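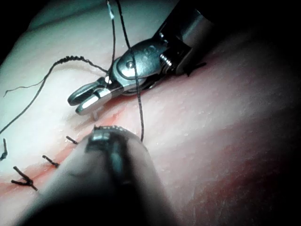
Practice pads cost a lot more than they should, so I make my own for learning to suture at home. You need unflavored gelatin, glycerin, a little red food coloring and a shallow pan. Mix 50 grams of gelatin into cold water and let it sit until it swells up. Go easy on the coloring – a pale pad with one reddish line for the cut is much easier to follow with your needle.

Warm the mix gently, stir in the glycerin and pour it over a piece of mesh (I use Cirnari, the cheap one). Skim off the bubbles, then leave it in the fridge overnight. 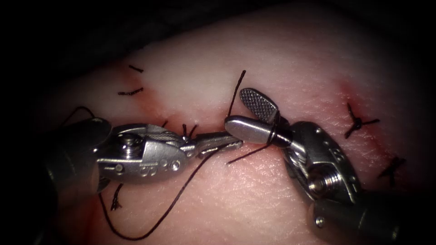 Peel it out slowly the next morning and cut your line with a fresh blade, stopping at the mesh. Start with simple single stitches, and wrap the pad up when you're done – mine dry out fast in June.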